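Rivholm Evening Kitchen, Course 2: Stocks, Soups and Pan Sauces
Handout for Session 4: Thickening
Instructor: Unnur Toft

Please read this before class. We will not have time to go over the background at the stove, and the two soups need most of the evening.

What thickening does

A thin liquid runs off a spoon and off the food. A thickened one clings. Most of the thickeners in a home kitchen are starches: wheat flour, cornstarch, potato starch, rice. When starch grains are heated in liquid they take up water and swell, and the liquid gets heavier. Flour needs to come to a simmer and stay there for several minutes or it tastes raw. Cornstarch works fast and turns clear, but long boiling or hard stirring will thin it out again.

Egg yolks and cream thicken in a different way and are covered in Session 5. Butter whisked in at the end gives body to a pan sauce but will not hold if the sauce boils.

Roux

A roux is equal weights of fat and flour cooked together. Butter is usual, but oil or chicken fat works the same way. Melt the fat over medium-low heat, add the flour all at once and stir with a flat-edged spoon so you can reach the corners of the pan.

White roux: cook 2 minutes. It should smell a little like pie crust and show no color. Use for white sauce and cream soups.

Blond roux: cook until it is the color of straw. Use for gravy and velouté.

Brown roux: keep going over low heat until it looks like peanut butter or darker. It tastes nutty and thickens less, so you need more of it. Do not walk away from it. If black specks show up, throw it out and start over.

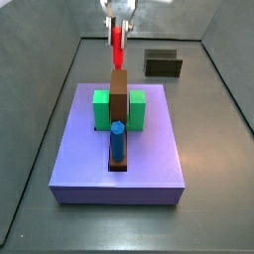 Adding the liquid is where lumps come from. Take the pan off the heat, pour in a small splash of stock and stir until you have a smooth paste, then add another splash. Once the paste is loose you can pour in the rest in a steady stream, whisking. Put the pan back on the heat and bring it to a simmer. It will not reach full thickness until it bubbles, so wait before you decide to add more flour.

If you do get lumps, push the sauce through a fine strainer with the back of a ladle.

Slurry

A slurry is cornstarch stirred into cold water or cold stock. Use one tablespoon of starch to two of liquid for each cup of sauce. Stir it again right before you pour - the starch sinks to the bottom in no time. Add it to simmering liquid, stir, give it a minute, and turn off the heat.

Never add dry cornstarch to a hot pan.

Beurre manié

Soft butter and flour mashed together with a fork, uncooked. Drop pea-sized bits into a simmering stew and stir them in. Good for a last-minute fix. Simmer at least five minutes afterward. You can keep it in the refrigerator, wrapped, for a week.

Reducing and puréeing

Some soups need no added starch. Simmer with the lid off until you like the thickness, and salt at the end, as the salt gets stronger while the water leaves. For bean, potato or squash soup, blend two cups and stir them back in. Let hot soup cool a bit before it goes in the blender, fill the jar no more than half way, and hold a towel over the lid.

In class

Group A makes the leek and potato soup. Group B makes chicken gravy with a blond roux, using the stock from last session (14 cups, in the walk-in, labeled). Both groups make one small pan of cornstarch sauce to compare. Set all three out on spoons and look at them when hot, and again when they have cooled on the counter.

Ozan Kılıçarslan will be helping Group B and has asked that everyone bring an apron and a side towel. The school has only a few spares.

For next time

Make a white sauce at home, with two tablespoons of butter, two of flour and one cup of milk. Write down how long it took to thicken and whether you had to strain it. Make it a second time with the milk warmed first and write that down too. Bring both sets of notes.

Session 5 runs 90 minutes and starts with egg safety, so please be on time. Bring a whisk if you have one you like.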